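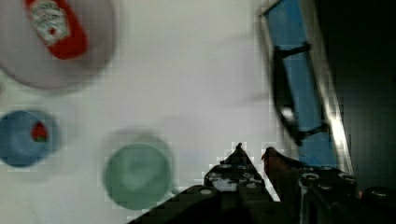

**Séance 4 - Le compte rendu et l'autorité du critique**

Lire pour la prochaine fois : Halina Piątek, préface à *Widton*, p. 16 à 31.

Piątek soutient que le recenseur « complète » l'essai qu'il juge. Je demande à voir. Sur les 48 recensions qu'elle cite, combien discutent une page précise ? Elle ne le dit pas.

- Kaushik : le compte rendu comme genre mineur. Thèse prudente, preuves minces.
- Skumero : l'éloge comme politesse entre maisons - plus convaincant, mais le corpus s'arrête en septembre.

La note de la p. 305 sur la querelle de Pritstead est de seconde main. Ne pas la citer sans vérifier.

À rendre : une page sur ce que Piątek entend par « pensée moderne », si elle entend quelque chose.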